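Bullton Reading Room Retrofit: Progress Report to the Ristia Fund
July
By Sunita Lyons

We use cookies to remember your reading preferences. Accept | Manage settings

This report covers the second phase of the acoustic and lighting retrofit at the Bullton reading room, paid for under the Ristia Fund's small buildings program. The first phase report dealt with the survey and the selection of materials. The present one covers installation, measurement, spending to date, and two items that need a decision from the fund.

Work completed

Ceiling absorbers are in place over the main room and the periodicals bay. The panels were supplied by Bosman in two deliveries. The second delivery was short by 13 panels, and the replacements came nine working days later. The ceiling crew moved to the corridor in the meantime, so the delay cost the project two days overall.

All the old fluorescent fittings in the main room have been removed. The new fittings run on the existing circuits, except over the north shelving, where the original cable failed its insulation test and was replaced. Desk height readings in the main room now average 300 lux with the blinds down, which meets the figure in the grant agreement. Readings in the periodicals bay are lower near the columns. Two more fittings are on order for that area and are covered by the contingency line.

Door seals have been fitted to the stair lobby and the staff office. The seal on the lobby door drags on the threshold and will be planed at the next visit. The office door closes correctly.

Measurement

Reverberation was measured before the work began and again after the ceiling was closed, using the same source positions and the same microphone heights. Both sets were taken with the room unoccupied by readers and the ventilation off. The mid-frequency result is inside the target range at every position except the one beside the west windows, where the glass still dominates. Low-frequency results changed very little. This was expected from panels of this depth and was noted in the phase one report.

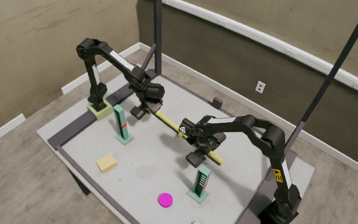
Sunita, before you sign off on the west windows, could the curtain option be priced again? Imran's first quote assumed full-height track, and a shorter track would leave the radiators clear. That request came back with comments on the draft, and a revised price has been asked for. It will be sent to the fund as a one-page addendum.

Background noise is a separate matter. The ventilation unit on the roof is audible at the back desks when it runs at its upper speed. Covoro inspected the mounts and recommends new isolators. The unit can be held at its lower speed until then — this is acceptable in mild weather but will not be in August.

Spending

Spending in this phase is within budget. The cable replacement was the only unplanned electrical cost and came to $832, including testing. Contingency stands at 20 percent of its original value once the extra fittings are deducted. No money has been moved between budget lines.

Decisions requested

1. Approval to buy the roof unit isolators from the remaining contingency.
2. Agreement to move the final measurement session to after the west window treatment is installed, so that a single set of results can be reported.

Remaining work

The corridor ceiling is closed but not painted. Labels for the new lighting circuits are still to be printed, and the distribution board schedule has to be updated to match. As-built drawings will follow with the final report.

Comments (3)

marlow_k
Were the low-frequency numbers taken in octave or third-octave bands? The phase one report had both.

Sunita Lyons
Third-octave. The tables will be in the appendix to the final report.

D. Petrie
The back desks are still noisy in the afternoon. Glad to see the roof unit is on the list.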